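Room book, Brendidham, September 15, 2018

Started on the lounge corner today, which I've been putting off since March (sorry, all). Carpet first. It's the grey stripy one and I do like it, but it hides every crumb, so I went over it twice, once each way, and then did under the armchairs.
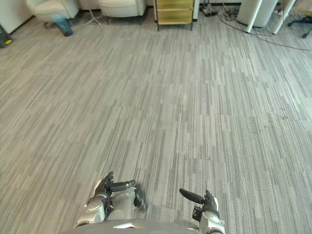
Fluff was mostly along the wall, as ever. I've put 14 on the Pallis sheet for hoover bags and asked them to send the paper sort this time!

On to the sofa. Cushions off, crevice tool down the seams, then a barely damp cloth over the cream bits. Those buttons are a pain, the dust sits right in the dimples and you have to go round each one with a fingertip. Two cushions for now, the grey and the blue. Ehlers want 286 for the full set of new covers, so that can wait. 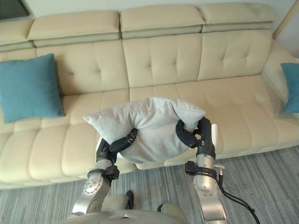
Can the cushion covers go in with the towels? Best kept apart, on a cool wash, zips done up, and dried flat over the rack.

I still can't decide about the little round table. Istar's plan has it 3 feet further along, but I like it tucked up by the arm of the sofa, where you can reach it. 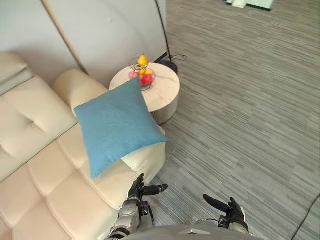 Sofa end, blue cushion, side table with the fruit basket.

Still to do: armchairs, and the hoover filter needs a rinse.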